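Feb 8, 2024

Club again until late. Luminița Rusu still says our arm will clear a whole table by the Skotum round. I'll believe it when I see it. We have 100 practice runs logged and she wants 500, as if more of the same fixes a bad grip.

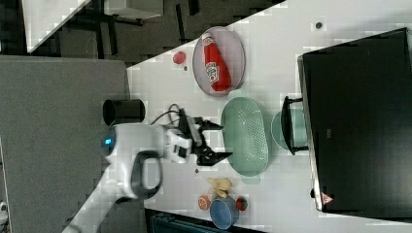
Vaher keeps retuning the approach angle and calling it progress. He said that in December too. My vote is to drop the plate task, stick to the small toy food and write up what fails. Lost that vote, 2 for, everyone else against. Report draft is mine, of course.

3 comments · 2 shares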